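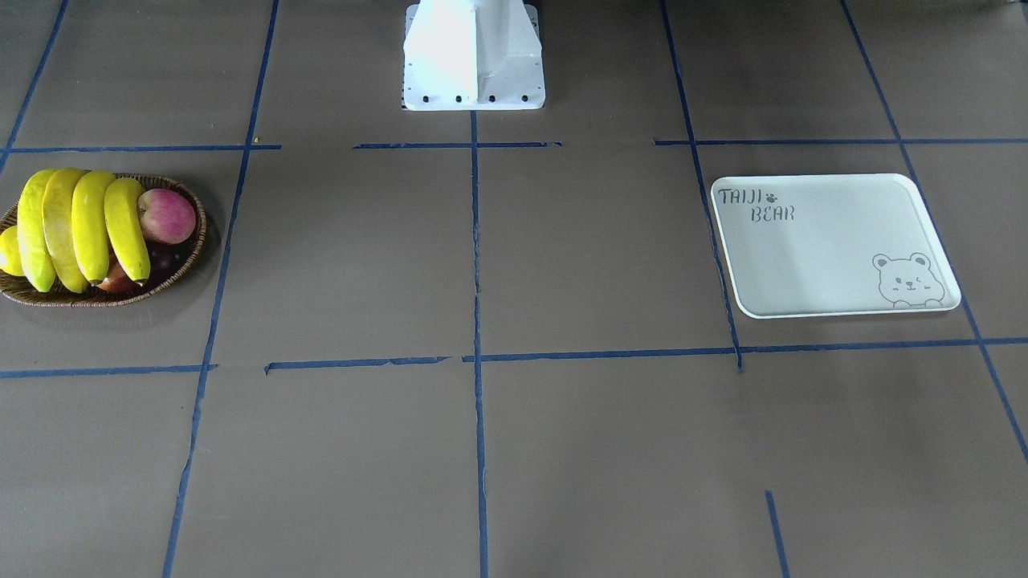 3.2 Surface and fruit

Brown surface, blue tape grid. Tape pieces not always continuous -- small gaps left as is. Layout follows the Trilla sorting protocol, 3 rounds per session. 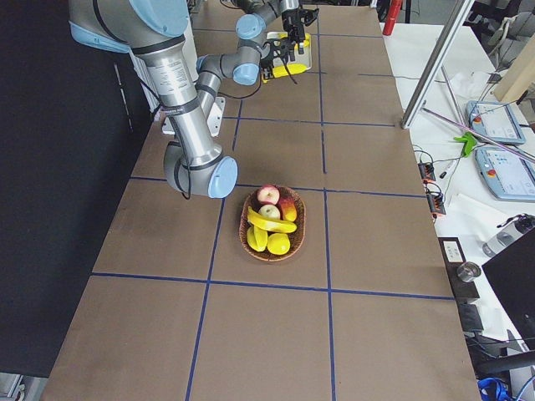 Fruit was mixed on purpose, apples with bananas, so that shapes dont repeat. Basket woven, refilled between rounds.

Search Grerport Search 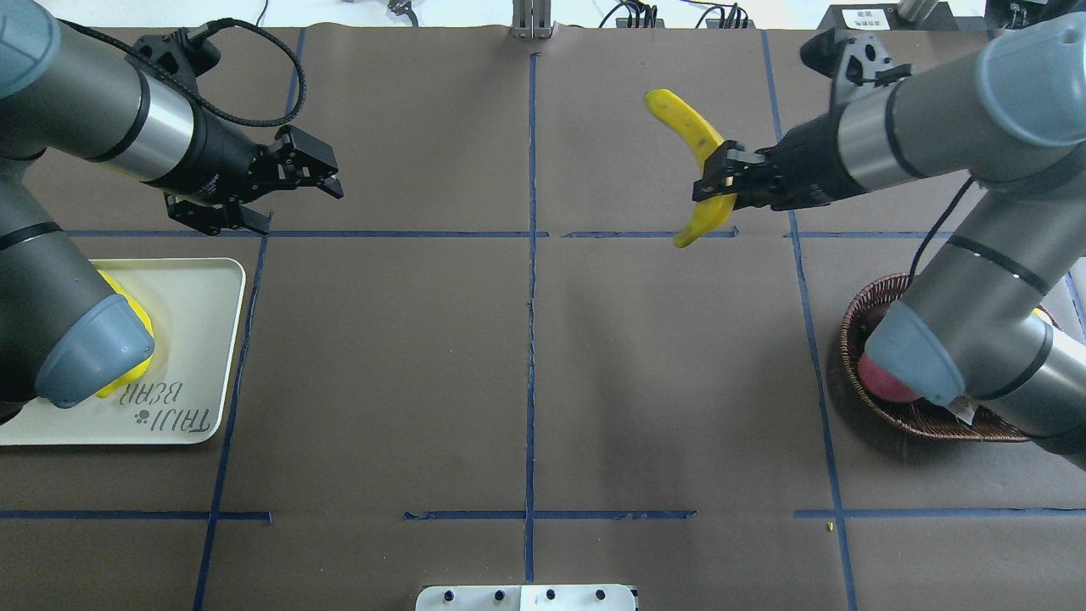
Figure 4. Banana held above the grid; apple in the wicker basket.

Placement error was scored per cell. Large fruit scored separatly -- the long yellow-green one beside the basket would span a small cell.

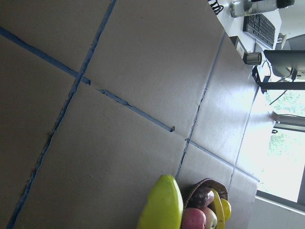
Last updated: June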